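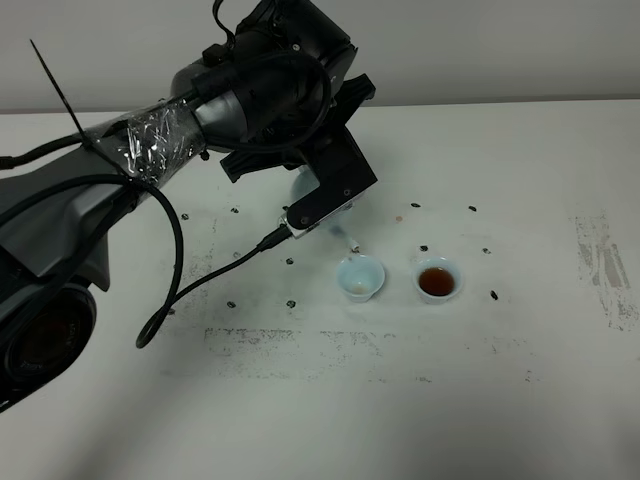 Black tie with the tail left long, over clear film.

Cable tie tails: cut flush, cut proud, or leave long?
Forum: Wiring and Harness Work

equintero
Posted June 27, 2025

I am rewriting the workmanship sheet for our shop and have reached the section on cable ties. The old sheet has one line: "Trim neatly." We build and repair harnesses for food packaging lines and a few agricultural machines. Everything is indoors except the agricultural work.

Draft text so far:

Ties on finished harnesses to be trimmed flush with the head using a tension tool. No tail to project. Side cutters not permitted. Temporary ties to be left untrimmed so they can be identified and removed.

The last sentence is the one I expect to argue about. My reasoning is that a long tail is visible from across a bench and a trimmed tie looks permanent whether it is or not. Comments welcome, particularly from anyone who has had to enforce something like this.

ccostigan
The first part is fine. I would not ban side cutters, I would ban bevel cutters. A flush cutter held with the flat face against the head leaves a surface you can run a thumb over. A bevel cutter leaves a wedge that will open up a knuckle. People call both of them side cutters, so your sheet bans the good tool along with the bad one.

On temporary ties I disagree. Leave them long and they stay long. I have opened cabinets that had been in service 5 years with full tails all over them, and they were all "temporary." If it is temporary, use a different color or a releasable tie. Then the inspection step is simple: no releasable ties in the finished assembly.

gflores_harness
Agree with Cameron on color. We use natural for build and black for final. Natural ties come off before the harness leaves the board.

Two additions. First, tension matters more than the cut. Most of the damage I see under ties is on the jacket, where someone pulled the tie with pliers until it would not go further. On soft jackets you get a permanent groove, and on coax you change the geometry of the cable. The usual bench test is that the bundle should not slide lengthwise under the tie with light hand force, and the jacket should not be visibly pinched.

Second, nobody should be cutting tails while the tie is under a twisting load. The cut end springs back and you get a nick in the neighboring conductor.

equintero
Flush cutters noted. I will change it to "flush cutter or tension tool, flat face to head."

Giuliana, do you have a number for tension, or is it all by feel?

gflores_harness
By feel for hand work. For the tool, we set it on a scrap length of the same bundle and write the dial setting on the job card. The setting does not transfer between tools. We have two Gusidberg guns of the same model and setting 3 on one is clearly tighter than setting 3 on the other. The tie manufacturer's range is a starting point.

akorletey
Has anyone mentioned what the bundle is wrapped in? If there is film or loose sleeving between the tie and the cable, the feel test stops working. The tie grips the wrap and the wrap slides on the cable. You think it is tight and the bundle still moves. I see it a lot with stretch film, which also relaxes over time, so whatever tension you had on day one is less a week later.

For anything permanent I want the tie directly on the jacket or on a proper braided sleeve with the ends finished.

ccostigan
Film under a tie is fine for keeping dust off something during a job. I would not count it as cable support and I would not want it in the workmanship sheet at all, because the moment it is mentioned somebody will read it as an approved method.

akorletey
I would mention it and say no. If the sheet is silent, people fill in the gap themselves.

rrathore
Different point. Look at storage before you look at cutters. Nylon 6/6 takes up moisture from the air and that moisture is part of why it is flexible. We had a bag of Espinoza ties that sat open next to a heater from December on, and 47 of them snapped at the neck on one job. I kept the broken ones and counted them because the supplier wanted evidence. The supplier asked how they had been stored and that was the end of the claim.

Bags stay sealed until needed now. Partial bags get folded and clipped. Do not put them on a shelf above a heat source, and do not decant them into open bins for a year because it looks tidy.

For your agricultural work: specify UV-stabilized black. Black alone is not a guarantee. Cheap black ties have pigment in them and go chalky all the same. Ask for the data sheet.

equintero
That is useful. We do decant into open bins. Near a radiator, as it happens.

For outdoor work we buy Grendier, and the sheet I have lists them as weather resistant with no further detail. I will ask.

ccostigan
"Weather resistant" on its own tells you nothing. Ask for the material grade and the temperature range for installation as well as service. They are different figures. Pulling a tie tight in a cold yard is how you crack one.

gflores_harness
Back to the tails. One case for leaving a short stub: if you cut below the face of the head, you can take some of the locking area with it on certain low-profile designs. Check the drawing for the tie. On the standard head, flush is right. I would not write "flush" as a blanket rule without "unless otherwise specified by the tie manufacturer."

akorletey
That exception will be used by everyone to justify a 2 mm spike.

gflores_harness
Then put a limit on it. Name the tie part numbers it applies to.

equintero
Revised draft:

Finished ties: black, UV-stabilized where outdoors. Set tension on a scrap length of the same bundle and record the setting. Jacket not visibly pinched; bundle not to slide under light hand force. Trim flush with a flush cutter, flat face to head, or with a tension tool. Exceptions listed by part number only.

Build ties: natural color, all removed before final inspection.

No film under ties on finished work.

Ties stored in closed bags away from heaters. Open bins not permitted.

I have dropped the long-tail idea.

rrathore
Add that the cut tails go in a bin at the bench. We pulled one out of a fan guard last year.

ccostigan
Still prefer releasable to natural for the build ties, but I can live with that draft. Which flush cutters are you issuing? Our Plokmonts lose their edge quickly if anyone uses them on steel wire, so each bench has its own pair with the bench number on the handle.

equintero
Plokmont as well, the small ones. Currently shared. I will price a pair per bench.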